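Hovora Classroom Arm Kit, cable handling set

For school clubs and student projects. Page last revised 8 June 2020.

The Hovora kit is a small table arm with a gripper, made for robotics clubs where the students already built one or two simple machines and want to go on to handling tasks. We developed it together with the after-school club in Rovham, which used the first version for its project in February. Many of the changes listed on this page came from the students of this club.

The cable handling set is an addition to the basic arm. It is intended for teams that prepare for the Potari Student Challenge, or for any project in which the arm must take a thin cable and bring it to another place on the table. A cable is a good subject for a second year group. It bends, it does not stay where you put it, and a program that works well with wooden blocks will usually fail with it. The students have to look at the wrist camera picture and decide where the cable goes, before they close the gripper.
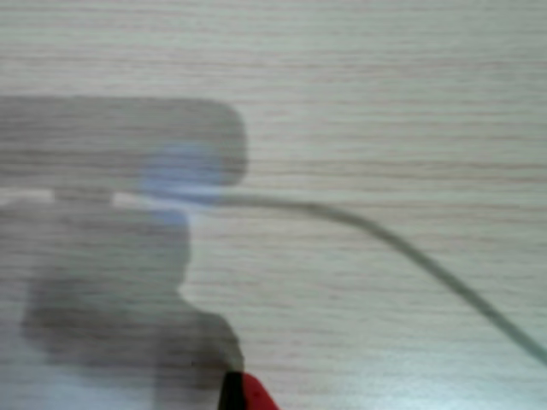 We recommend to begin with a single cable on a clear table. Let the team drive the arm by hand controller first, for one full meeting, and record each attempt. Only after this they should write the first program. In Rovham the students kept a notebook with the attempts, and after 200 entries they could say quite well which approach angle gives trouble. The notebook sheets are included in the set as a printable file.

What is in the set

One pair of soft finger pads for the gripper
6 practice cables, in different thickness and stiffness
4 table clips to hold one end of a cable
Wrist camera holder with two screws
Teacher booklet, 29 pages, with tasks from easy to difficult
Printable notebook sheets

Not included: the arm itself, the power supply, the computer. The set fits all Hovora arms with the second version of the wrist. If your arm has the older wrist, please write to us before you order, as the camera holder has another hole pattern.

About the table

Any flat and steady table is suitable. A light surface with wood grain, as in many classrooms, can be used without a cover, but a gray cable on such a surface has low contrast and the simple line detection from the booklet may follow the grain in place of the cable. For younger students we advise to put a sheet of dark paper under the work. Older teams may like to keep the table as it is and improve their program.
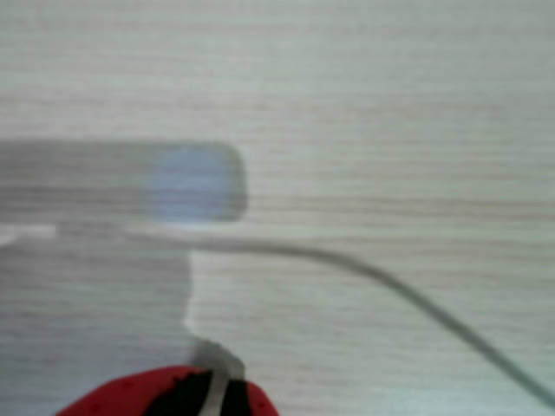 Photo: Ngô Robotics Club

The camera holder keeps the camera near to the gripper, so parts close to the lens will look soft. This is normal. Focus should be set for the table height and then left alone during the project, otherwise recordings from different meetings can not be compared.

Care

Wipe the finger pads with a damp cloth after use. Do not use alcohol, it makes the surface hard. Practice cables should be stored in loose loops. A cable with a sharp bend is still good for the difficult tasks in the booklet, so please do not throw it away.

Ordering for schools

Schools and registered clubs can order by purchase form and pay after delivery. Spare pads and spare cables are sold separately. Please write on the form which wrist version you have.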